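Filed under: Talks & Slides / Teleoperation

Speaker notes: Towel folding by remote control, and what the operator adds
Jedameo workshop, 30 minutes including questions

Slide 1. Scope
Start with the task, skip the company history. One operator, two arms, one towel. The operator drives both arms with a pair of hand controllers. Joint positions and camera views are saved together. The policy is trained on those recordings and on nothing else.
Say early that the data set is small: 593 demonstrations after cleanup. Someone will ask how many were thrown out. Answer: see slide 5.

Slide 2. Table layout
Arms face each other across the mat. The towel goes lengthwise between them, so each gripper has a long edge on its own side. Keep the bin at the far edge, where neither arm has to cross the other to reach it. Point out the cable loop at the right gripper. Slack is needed for wrist rotation, and too much of it lies on the mat and gets into the recordings.

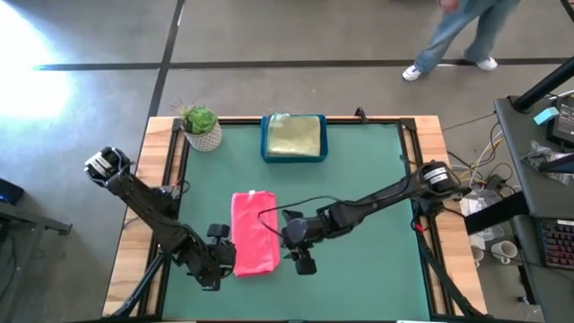

Slide 3. Operator training
New operators practice for 2 sessions before anything is saved. Main faults in the first session:
- closing the gripper before the arm has stopped
- pulling both arms apart until the cloth is tight
- long pauses while deciding what to do next
The pauses do the most damage. A policy trained on them will stop over the towel and stay there. At Grora we now ask operators to plan the whole fold before touching the controllers. Mention the Leclerc controllers only if asked; the trigger travel is short and they take getting used to.

Slide 4. The lift
Spend time on this one. The cloth hangs from the grip point and the lower part stays on the table. Where it lands depends on the height of the lift and the speed of the descent. Operators correct for this by eye. The wrist view shows very little of the bottom edge, so the side view carries most of the useful signal. We tested training without it and the second fold suffered.

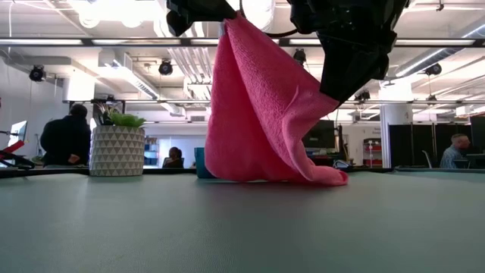 Pink towel held in the gripper, lower end resting on the table.

Slide 5. What we reject
Almost a third of raw recordings. Dropped cloth is kept if the operator recovers, and rejected if a hand enters the work area to fix it. Double grasps are kept. Any run with a gap between the camera clocks is rejected without review.

Slide 6. Open problems
Thick cloth. Cloth the same color as the mat. Handing over between operators partway through a session, which shows up in the data as two styles. Veltlow labels each run by operator; we plan to try the same in February.
Leave 5 minutes for questions. Backup slide has the controller mapping.

Related talks
- Hand guiding or remote control: choosing a teaching method
- Clock drift in multi-camera recording
- Grasp timing for soft materials

Contact the workshop office | © Jedameo | Back to top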